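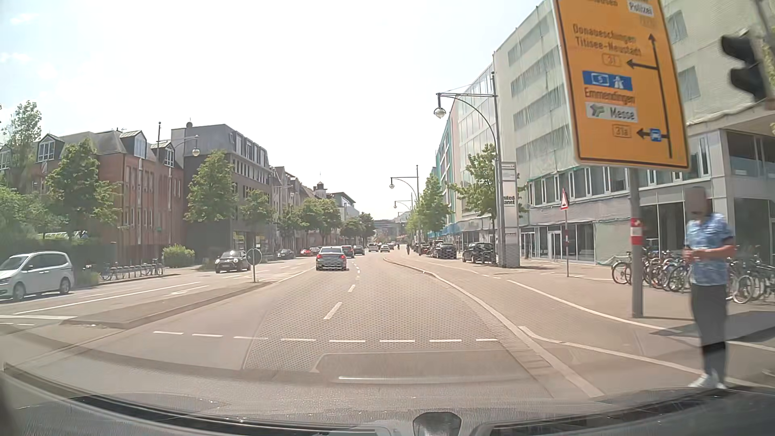 2001年9月25日、Hadiza Shehuさんは書きました:
> 車酔いの件、うちも長年の悩みです。下の子は助手席に座れば平気なのに、
> 後ろに乗せると最初の信号を三つ過ぎたあたりで黙りこみます。黙ったらもう
> 手遅れです。窓を開けても、音楽をかけても、しりとりをしても効きません。
> 酔い止めは眠くなるのでできれば飲ませたくないのですが、来月はストルノラムまで
> 行かなければならず、いまから気が重いです。皆さん、出発前の食事はどうして
> いますか? 抜いたほうがいいのか、食べさせたほうがいいのか、親戚に聞いても
> 全員言うことが違うんですよ。

ハディザさん、ヘサリンMLの皆さん、こんにちは。ロシオ(Rocío Figueroa)です。

読みながら「わかる、黙るんだよね!」と声が出ました。うちの息子(8歳)もまったく同じです。さっきまで歌っていたのが急に静かになって、ルームミラーを見ると、あごを引いて一点を見つめている。あの顔を見てから停まれる場所を探すときの気持ちといったら……。

うちはこの8月に家族で車の旅行をしてきまして、帰ってきて距離計を見たら1,434キロでした。夫は自慢していましたが、私にとっては1,434キロぶんの車酔い対策の記録です。というわけで、だいぶ長くなりますが書きます。お忙しい方は飛ばしてください。

まず食事。うちは抜くと確実にだめでした。初日、よかれと思って朝をりんごジュースだけにしたら、町を出る前にやられました(ジュースがまたよくなかった気がします、酸っぱいし)。二日目からは出発の1時間くらい前にトーストかおにぎりを普通の半分。牛乳と揚げ物はなし。これでずいぶん違いました。ただ、私の妹は空腹のほうが楽だと言い張るので、やっぱり人によるのかも。親戚の意見が割れるのも無理ないです。

それから座席ですが、後ろなら真ん中がいいです。前の景色がまっすぐ見えるので。ただし真ん中のベルトが三点式じゃない車だと私は怖くて座らせられません。今回はウスマンで借りた車だったので、予約のときに電話で確かめました。係の人に二回聞き返されましたけど、聞いてよかったです。家の車は古くて腰だけのベルトなので、普段は助手席の後ろに座らせて、助手席の人(つまり私)が背もたれを起こし、頭の枕をいちばん下まで下げています。おかげで私は首が痛い。

町なかと高速だと、うちは断然町なかがだめです。停まって、動いて、車線を変えて、また停まって。夫は運転が下手なわけではないんですが、ブレーキが最後にカックンとなるんですよね。これを言うと機嫌が悪くなるので、今回は「コップに水が入ってると思って」とお願いしました。最初の10分は協力的でした。あとは察してください。

休憩は、うちは4時間の道のりなら間に3回とります。多すぎると夫は言います。でも一度吐いてしまったら着替えと掃除で休憩三回ぶんくらいあっさり消えるんですから! 停まったら15分、必ず外に立たせます。車の中で窓を開けて休むのはうちでは意味がありませんでした。

飴の話も。ここで前に話題になったルニセルの生姜飴、買ってみました。私は好きです。息子は一粒目で「せっけんの味」と言って手のひらに出しました。なので効いたかどうかは不明です。残りは全部私が食べました。どなたか、お子さんが平気だった味があったら教えてください。レモン味もあるらしいですね。

意外によかったのが、係を任せること。うちの場合は看板係です。遠くの標識を見つけて大きい声で読み上げるだけ。外国の長い地名は半分くらいしか読めないまま通りすぎてしまうんですが、残りを適当に作るのが楽しいらしく、変な町の名前がたくさんできました。下を向かないし、しゃべっているあいだは顔色もわかるし、親としても助かります。逆に本とゲーム機は禁止。地図も見せちゃだめです、これは大人の私が酔いました。

匂いは皆さんさんざん書かれているので一つだけ。芳香剤は朝のうちにはずしてトランクではなく家に置いていってください。トランクだと匂ってくるんです、ほんとに。あと濡れタオルを袋に入れて手の届くところに。

酔い止めは、うちはいつもの小児科の先生に相談して、山道の日だけ飲ませました。出発前に飲ませておくように言われていたのに一度すっかり忘れて、酔ってから慌てて飲ませたときは全然だめでした。眠くなるのは確かに眠くなります。着いてから機嫌の悪い子を抱えて歩くことになるので、ハディザさんが迷う気持ちもわかります。量や種類は年齢で違うと思うので、ここは先生か薬局で聞いてくださいね。

ところでストルノラムへは、川沿いの旧道で行かれますか、それともトンネルのほう? 旧道は景色はいいけれどカーブがずっと続くので、うちなら遠回りでもトンネルにします。トンネルを出たところに駐車場の広い食堂があって、トイレもきれいでした。スープが薄くて、酔ったあとの子にはちょうどいいです(夫は文句を言っていました)。

帰り道だけ平気な子、というのもいませんか? うちがそうなんです。同じ道で、同じ運転で、帰りはけろっとしている。緊張もあるのかなあと思っているんですが、同じような方がいらしたら聞かせてください。

書きすぎました。バケツは二つ持っていくといいですよ。

ロシオ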